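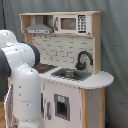
One reader of an earlier draft asked why we kept recordings in which the robot failed, and suggested that a smaller set of clean successes would train a better policy. We tested this and report the comparison in Section 5. The rest of this section explains how the recordings were made and what was kept.

4.2 Collecting demonstrations

All demonstrations in the Liden set were gathered by teleoperation. An operator moved a hand controller and the arm followed, with both streams logged by Anderik, our recording tool. Each episode starts when the operator presses a pedal and ends when the pedal is pressed again. Nothing is trimmed at recording time. Trimming is done later by a script that removes still periods at the two ends and leaves pauses in the middle alone. We found early on that operators pause before a difficult grasp, and cutting these pauses made the recorded motion jump.

The tasks are short and are given to the operator as one written sentence, such as "move the pot from the stove to the sink" or "open the microwave." Operators were told what to do but not how to do it. Two operators given the same sentence often chose different approaches, and we wanted that spread in the data. An episode longer than 90 seconds was stopped and marked as a timeout.

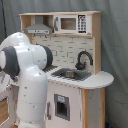 Figure 3. The arm at the toy kitchen, with part of the stovetop hidden behind a joint of the arm.

Occlusion by the arm itself is a known problem with a fixed side camera. When the elbow comes forward it covers the left part of the counter, and a policy trained on this view alone has to act on objects it can't see. We considered moving the camera higher. A trial in March showed that the higher view lost the inside of the upper shelf, so we kept the original position and added a wrist view. Both views are stored with every episode, and the experiments state which were used.

Before each block of episodes the objects were placed again by hand. A printed sheet from Nimri, our layout generator, gave the starting place of each object. The sheets were drawn at random with one rule – no object could start where its task would end. Operators did not see the sheet for the next block until the current one was finished.

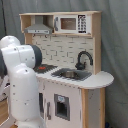 Figure 4. Side view with the elbow cap over the left side of the countertop. The sink and faucet remain in view.

In total we recorded 3,457 episodes. Of these, 480 were set aside for testing and never used in training or in choosing settings. The split was made by block, so that episodes sharing a starting layout always fall on the same side of it. An earlier split by single episode gave test scores that were clearly too high, and those scores are not reported.

Each episode was labeled after recording by someone other than its operator. The labels are success, failure, timeout and discard. Discard was used only for faults in the equipment, mostly dropped frames or a lost link to the controller. A failed grasp followed by a second try counts as a success if the task was completed, and the failed part stays in the recording. We think these episodes matter more than their number suggests, as they are the only place where the learner is shown how to recover.

The same procedure was used for the Cleloneck set, except that labels were entered by the operator at the end of each block. Disagreements between labelers on the Liden set are listed in the appendix.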